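Adley Facilities > Building Safety > Seasonal Decorations > Tabletop Tree Checklist

Last updated: 1/2/25

Complete one copy for each tabletop tree on display or being packed away. Form 652 applies to all rooms at the Villton site.

1. Tree stands upright on a level surface. SATISFACTORY.
2. Pot or base undamaged. SATISFACTORY.
3. Topper and ornaments secured. COMMENT: Check the star by hand. Replace any tie that slips.
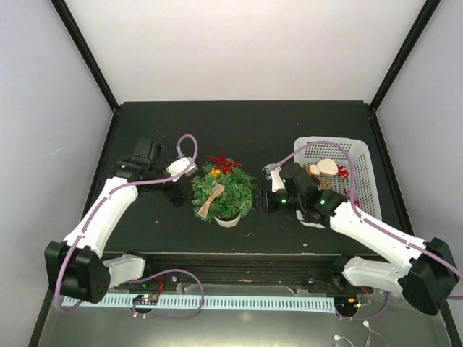

4. Flame-resistance label retained with the tree's paperwork. NOT MET. COMMENT: Label to be located or the tree withdrawn before next season.
5. Decorative sticks and picks free of splinters and sharp ends. COMMENT: Inspect each piece along its full length.
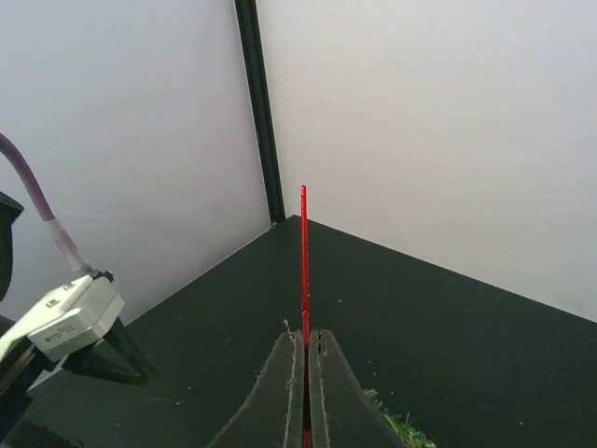
Item 5: red stick, held upright.

6. Tree kept at least 2 feet from any heater. SATISFACTORY.
7. Loose decorations held in a basket or bin, with none on the floor. SATISFACTORY.
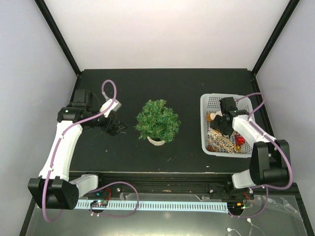
8. Fragile ornaments wrapped before storage. PENDING. COMMENT: Glass items must be separated from wooden pieces. Cartons are to be labeled with the room number and placed on the lower shelves in the Rastogi storeroom.
9. Storeroom aisle clear. SATISFACTORY.

Open items will be reviewed in March. Return completed forms to the Building Safety office.

This site uses cookies to remember your preferences. Accept | Manage settings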